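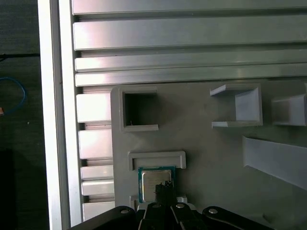
Cleaning and storing old CPUs, what does everyone do?

Posted by ostness_shed, Wednesday, May 26, 2021

I've finally started going through the drawers of processors I've been putting off since we moved house, and I'd love to hear how the rest of you look after yours. I've got a bit over half of them done, and my eyes are going square. What I've settled on is holding each chip by its edges and keeping everything off the underside, then parking it in a printed holder while I write up the label. The grey plate with the square pocket and the little guide tabs either side of the slot is the style I like, and you can see how the silver lid on that one still has its brushed look. I'd like the whole collection to end up like that, but some of mine have paste on them that has set like old porridge. Isopropyl and a coffee filter gets me most of the way. Is there anything kinder for the last bit?

Dellico
Lovely project! Isopropyl is right, you just need more patience than you think. Lay a damp bit of filter over the lid, go and make a cuppa, and come back to it. Please don't scrub in circles, you'll see every one of them when the light hits the metal.

clumside_jo
I'm going to disagree with my friend Dellico, as usual — a plastic card edge first, then the alcohol. Soaking just spreads the muck down onto the green board and you spend the evening chasing it with a cotton bud. I did 17 in one sitting that way and my back has never forgiven me, but they came up beautifully.

Dellico
Only if you drown it, Jo. I said damp!

Tuấn Từ
Can I put in a word about the printed holders? I used them for a couple of years and I've gone back to the old clamshell packs. The slots are fine for working at the bench, but I wouldn't store anything in them long term. Mine collected dust in every corner, and plain printed plastic does nothing for static. Obradović sent me a box of 19 antistatic trays when he was clearing out his garage and I haven't looked back.

ostness_shed
Thanks all, that's a fair point about the static. I only use the holder while I'm labelling, then they go into pink bags. Number 861 went into its bag last night, so I'm too far along to change my colour coding now, whatever anybody says about it. I'll try Jo's card on the ugly ones and Dellico's soak on the rest.

clumside_jo
Use an expired library card, they're nice and bendy.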